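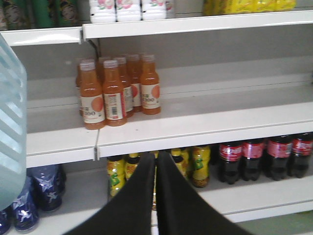

The Ferel shelving unit with orange juice on the middle shelf.

Ferel Wall Bay, white, metal
Reviewed 24th May

I bought a piece of store furniture for a room that sells mostly juice to people waiting for a bus, so adjust your expectations of glamour. The Ferel bay came from Bastos, the fixture place out past Cludville, and set me back 921 dollars with delivery. For that money I wanted shelves that stay level and a white that stays white. I got one and a half of those.

The good part first. It is strong. Ferel claims 700 pounds for the whole bay, and I have had it fully loaded with drinks on delivery days without hearing so much as a creak. The brackets hook in with a satisfying clunk, and the front lip on each shelf is the right height, low enough that you can read a label and high enough that a bottle has to really want to leave.

Assembly took me 2 evenings. The instructions are one sheet of drawings in which every part looks like every other part, and the support rods are shown exactly once, very small, from behind. If your shelf segments don't meet neatly where they join, go back and check the rod. I did this on the second evening, after a sandwich.

My complaint is the step along the back, where the shelf floor meets the rear wall. It's shallow, but a round bottle pushed right up to it won't sit flat, so my back row starts a bit further forward than I'd planned. It also collects dust like it's being paid to. And the finish, lovely under even light, shows every sticky ring a juice bottle can leave.

The old Plurngate unit it replaced was 12 years old, beige, and leaned slightly toward the door. It was easier to wipe. I miss it about as much as you'd think.

I'm ordering a second bay in July for the other wall, provided Bastos still has white. They tell me gray is also available and hides the rings better. Four stars.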